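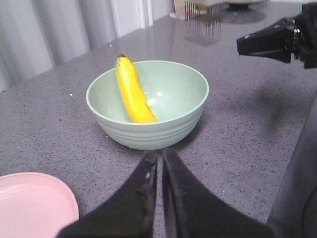 Crenshaw Fruit Swap - Frequently Asked Questions

Last updated in September, after the summer rush. Thanks to everybody who wrote in with questions, especially the long email with the fig diagram!

What is the fruit swap?

A monthly get-together where people in Crenshaw trade fruit they grew, picked or bought too much of. You bring what you have, put it on a table, and take home something else. We've been doing it for three years and I still get excited every time somebody turns up with a thing I've never tasted (last month it was ground cherries, and I'm now growing four plants of them).

When and where does it happen?

Idholm Hall, 2337 Tarkano Street, from 9:30 in the morning until noon. Dates are on the calendar page. Use the side door, the one by the bike racks. In June, July and August we move out to the lawn if it's dry.

Do I have to grow my own?

No! Plenty of our regulars live in apartments. If you got carried away at the store and have a bag of limes you'll never finish, bring the limes. Store-bought fruit goes on the long table by the window and homegrown goes in the middle, so people know which is which.

How does the trading work? Do you weigh anything?

We tried weighing the first year and it was slow and a bit grim. Now everybody gets a paper bag at the door. You drop off your fruit, walk around, and fill the bag. Please hold off on the berries until 10:00 so families coming from the early swim class get a shot at them.

Is there a fee?

Nope. There's a jar for the hall rent if you feel like it. Rent is 112 dollars a session and the jar usually covers most of it.

What shape should the fruit be in?

Good enough that you'd eat it yourself. Spots, scars and odd shapes are all fine. Mold, leaks and wasps are not. Windfall apples are welcome in the "cook these soon" crate, and that crate is always the first to empty - the pie people are fast.

Can I bring jam, dried fruit or juice?

Jam and dried fruit, yes, with a label that says what's in it and the month you made it. Juice we have to say no to, as we have nowhere cold to keep it. Kaja Kalniņš brings dried pears in the fall and if you see them, take some. They're chewy and almost like caramel.

My bananas all go ripe at once. Any advice?

We get this one constantly. Pull them apart and keep them away from your apples and avocados, which will hurry them along. Once they're as ripe as you like, you can put them in the fridge. The skins go dark but the inside keeps well for several more days. After that, peel them, break them into chunks and freeze them flat on a tray before bagging them. They're wonderful blended straight from frozen with a spoonful of peanut butter.

And how do I get hard pears or avocados to ripen?

Paper bag, one banana, fold the top over, leave it on the counter. Check every day. Pears ripen from the inside out, so press gently near the stem and eat them when that part gives a little. If you wait until the whole pear feels soft, the middle will be mush.

Should I wash fruit before I bring it?

Please don't wash berries, they spoil much faster wet. Brush the dirt off everything else and leave the washing to whoever takes it home.

Can I trade plants and cuttings?

Twice a year, in April and October. Arlo Mercado runs that table and he'll happily talk to you about grafting for as long as you can stand there. Bare-root or potted only, and tell him if the plant has had any disease or pests.

I have a whole tree and can't keep up. Can somebody come pick it?

Yes, and we love doing this. Send Delphine Calloway a note through the contact form with the kind of fruit, how tall the tree is, and whether there's a dog. We need 15 days' notice in summer. You keep as much as you want and the rest comes to the swap. We bring our own ladders and bags.

What happens to the leftovers?

Anything still good goes to the pantry on Vulo Avenue the same afternoon. The sad stuff goes to Nikola Kaczorowski's compost, and in spring she brings some of it back to us in buckets - first come, first served.

Are kids welcome? Dogs?

Kids, absolutely. There's a tasting plate at their height, and a sticker for trying something new. Dogs are fine on the lawn but can't come into the hall.

I have allergies. Is the tasting table safe?

We can't promise that. Knives and boards are shared, and kiwi, mango and nuts all turn up now and then. Whole fruit from the swap tables is a better bet.

How can I help?

Set-up starts at 8:45 and another pair of arms for the tables is always great. Sign up at the door or just show up.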